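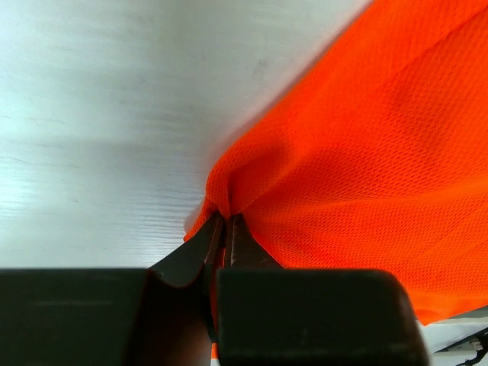
Figure 4. Wrist view of the fingertips pinching orange mesh fabric.

Papers > Manipulation > Failure analysis

5.2 Missed releases on mesh

We ran 981 fold trials on the Vornberg cell. In 58 of them the gripper opened but the cloth stayed on one fingertip and was dragged on the next move. Most of these trials used mesh (Figure 4). Our release check read only finger width, so the controller logged a normal release and went on. In March one drag pulled a cable loose and the cell was stopped by hand. We now compare wrist images before and after opening. Ó Gríofa reviewed the logs.

Filed under: Grippers, Fault Reports

Related papers
Slip Detection on Thin Cloth
Stop Events in the Allwood Cell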